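Skudoven opens bookings for two-arm tabletop kit

Jan 22, 2018

Skudoven has opened bookings for its two-arm tabletop kit, a bench-sized setup aimed at colleges, small labs and workshops that want to try handling jobs without paying for a full robot cell.

The kit pairs two arms on a single table, with a gripper on each and a small camera at the wrist. It can be bought outright or leased through Ristov, the company's distributor, which will also look after training and repairs. Leases run for 37 weeks, long enough to cover a school year less holidays.

Tin-yau Chu, who runs product support at Skudoven, said the kit was built for everyday objects of mixed size and weight.

"Most of the places that call us already have a drawer full of things they want picked up," Chu said. "They don't want to buy special blocks. They want to know if it will work with a carton or a pair of pliers."
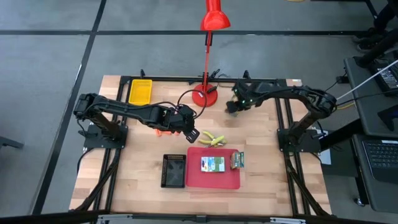
Can a customer use their own table?
Any flat, rigid top will do as long as the mounting plates can be fixed down firmly, though Ristov will only certify an installation on the table supplied with the kit.

The arms are driven from a laptop, which the customer supplies. Skudoven provides the control software, called Koyama, and says updates are free for the length of the lease. Buyers get two years of updates and pay a yearly fee after that.

Taner Sarıgül teaches automation at a trades college and had an early kit on trial from August. He said setup took his class most of an afternoon, and that the printed manual needs work. The section on cable routing was the weakest part, in his view - students had to redo theirs after finding the arms couldn't reach the far corners of the table.

He was happier with the wrist cameras. Small boxes with bright printing were easy for students to line up on screen, he said, while plain dark items took more practice. He would also like softer finger pads offered as an option, as thin cardboard marks easily when the grip force is set too high.
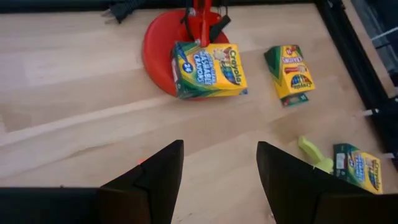
Wrist camera view, with crayon boxes on the table and one on a red plate.

Skudoven said softer pads are being tested and will be sold separately. A revised manual is due before the first orders ship.

The first batch is limited to 100 kits, with delivery set down for six weeks after an order is confirmed. Schools and colleges are being given priority until half the batch is spoken for. Pricing depends on the lease term and the level of training, and Ristov is giving quotes on request.

Demonstrations are being held at the Prandanwood showroom by appointment. Visitors are welcome to bring small items of their own to try on the table, provided they are dry, unbreakable and not sharp.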